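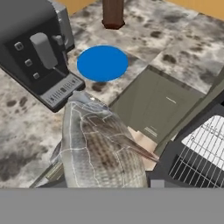
Travel > News > Short Breaks

28 April 2018
By Doina Pavlović

Good news for anyone who has been eyeing a long weekend at the lake this year: the little passenger boat between Girard and Mistico is back on the water, and from this season you can bring the whole family along without booking weeks ahead.

The boat stopped running in December, when the old landing at Mistico was closed for repairs, and a lot of us who grew up spending our summers over there have missed it terribly. The road takes 52 minutes if you are lucky with the trucks, while the crossing takes 27 and comes with sea air – well, lake air – and usually somebody's grandmother passing around cherries.

Basier, the small company that runs the service, says there will be four crossings a day each way, with 40 seats on every trip. Half of those are now kept for people who simply turn up at the dock, so a last-minute plan with cousins and friends is possible again. Children under six ride free, and bikes are welcome on the first and last boats.

"We had people calling all winter to ask when we'd be back, and some of them just wanted to chat," said Edin Softić, who has skippered the crossing for nine seasons. "I'm happy to see the regulars again, and I'd love to see some new faces too."

Over in Mistico, the Skiltora guesthouse has opened its garden rooms early to catch the first visitors. Owner Krum Gashi tells me he still has space for most of May, and that guests who come by boat can have their bags picked up at the landing if they call the day before. The walk up from the water is a pretty one, but it does have 100 steps, so I would take him up on that.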